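Plorngate Forums > Manipulation > Data collection

Thread: Sock sorting demos, how messy should the basket be?

mulder_bench
Posted Mar 10, 2024

Setup is two arms on a table, wrist camera on each, leader arms for teleop. Task is to take socks out of a basket one at a time and lay them flat on the cloth. I'm training one policy for both arms.

I started in December with the socks spread out so every one had a clear edge to grab. The policy learned that fine and then fell apart as soon as they were piled up. So I threw out most of that set and I'm recording piles now. Wrist view from one of the new episodes:

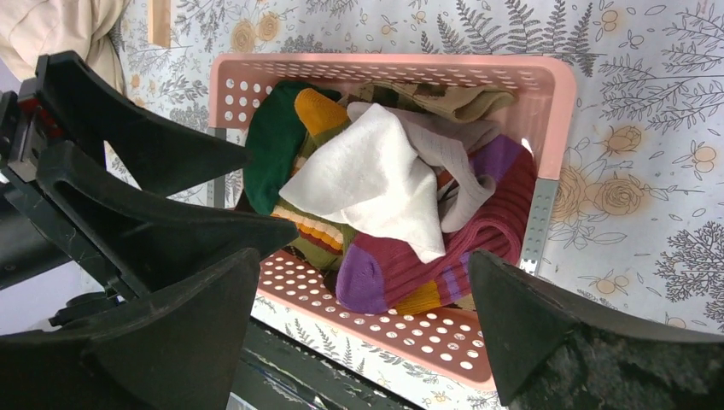
Start of an episode, right wrist cam. White sock on top, other arm coming in from the left.

My question is how much to vary the pile. Right now I reset by dumping everything back in and giving the basket a shake. It takes me 15 seconds or so. Is that random enough or should I be placing socks on purpose?

tanglefoot
I would place some on purpose. Shaking gives you the same few piles over and over. Small socks drop to the bottom and the thick ones stay up top. When I did this with dish towels, the thin one was almost never on top, and the policy had no idea what to do with it.

pirnus_user
Disagree. If you shake at test time, shake in training. Hand-placed piles look hand-placed and you end up with a policy that's good at your taste in piles.

What I would change is the basket. Those holes are going to cause trouble. My gripper used to catch a fingertip in them and the demo was ruined. Use a solid bin.

mulder_bench
I want to keep the basket. The holes are part of the problem I want it to handle. If a finger catches, I back off and try again, and I leave that in the recording.

pirnus_user
You leave the mistakes in? I cut every one of those. Otherwise it learns to catch the finger first and then recover.

tanglefoot
Keep the recoveries, cut the part leading into the mistake. Zultness has a trim tool for that. You mark the frame and it drops everything before it.

kelp_and_wire
Is the printed cloth staying? Gray plants and orange flowers in every episode. I'd swap it every so often or it will tie the task to that cloth. I rotate 3 backgrounds and it helped more than adding episodes did.

mulder_bench
I have a plain one I can use. Good point on the flowers, the muted orange is pretty close to one of the stripes on the olive sock.

pirnus_user
Still say solid bin.

mulder_bench
Plan for now: shake resets for most, every 5th episode I put a thin sock on top by hand, swap the cloth between sessions, trim with Zultness. Basket stays. I'll post success rates when the next set is trained.

kelp_and_wire
Post the failures too please, with the wrist video if you can.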